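Questions About the Robot on the Folding Floor
Carkar Linen Services, staff page. Updated July 27, 2022

Shigeru Onishi put a cardboard box by the time clock and asked for questions. He got plenty, plus a gum wrapper. The printable ones are answered by Mahnaz Asadi, who runs the folding floor and did not ask for this job either.

Is it taking my job?
No one on the floor is being let go over this, and Shigeru has put that in writing on the board by the break room. What changes is who does the picking. The arm pulls one piece of linen at a time from the heap and you do the folding. If you have ever spent a shift untangling fitted sheets, you may find you can live with the loss.

Why does it pinch the cloth like it's afraid of it?
Two fingers, one small pinch, then lift. Grab a big handful and you get three pillowcases and somebody's sock. People have known this for years, and the arm is catching up.

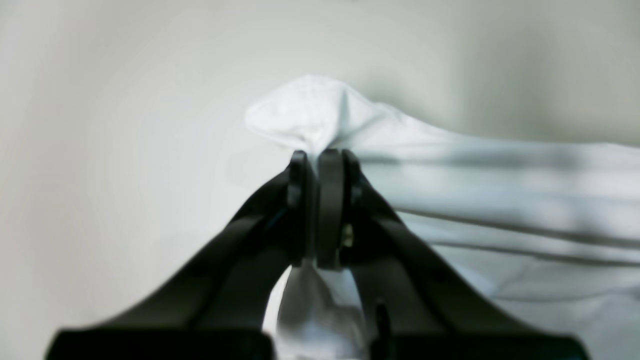

One pinch, one piece of cloth.

Is it faster than me?
Siamak Ansari offered to race it and has been asked to stop offering. No, it is slower than anyone who has been here past a month. It also doesn't stop for lunch, so we expect the day to come out even.

What happens when it grabs something that isn't linen?
We get all kinds of things in the bundles: remotes, combs, one very nice spoon. The fingers will close on whatever is between them, and they have no opinion about it.

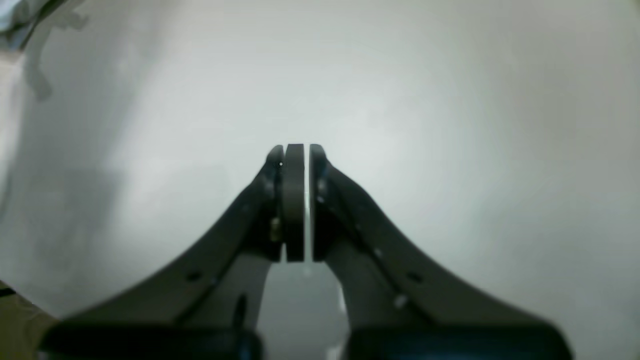
Anything solid goes in the gray tub at the end of the line. Please don't take it out of the fingers yourself, even if you recognize it. Press the yellow button, wait for the beep, and then rescue your property. Gaëtan Huet keeps the lost and found list and would love for it to be shorter.

Who do I call when it stops?
Mojtaba Zamani on first shift, extension 900. On second shift, call the same number and he will be less cheerful. Write down what it was doing before it stopped. "Being stupid" has already been logged 4 times and he says it doesn't narrow things down.

Sometimes the fingers close on nothing at all. Is it broken?
Probably not. Give it 2 more tries. If it still comes up empty, shake out the heap and let it start over, as you would with a new hire. 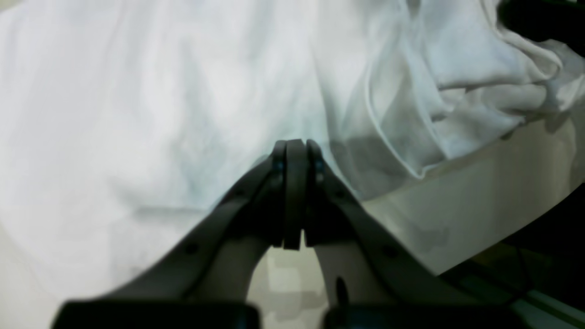
Do I have to take the training?
Yes. It runs 30 minutes, it's paid, and sign-up sheets for the August sessions are with Mahnaz.

Can we name it?
There is a ballot in the cardboard box. Names of supervisors will be thrown out.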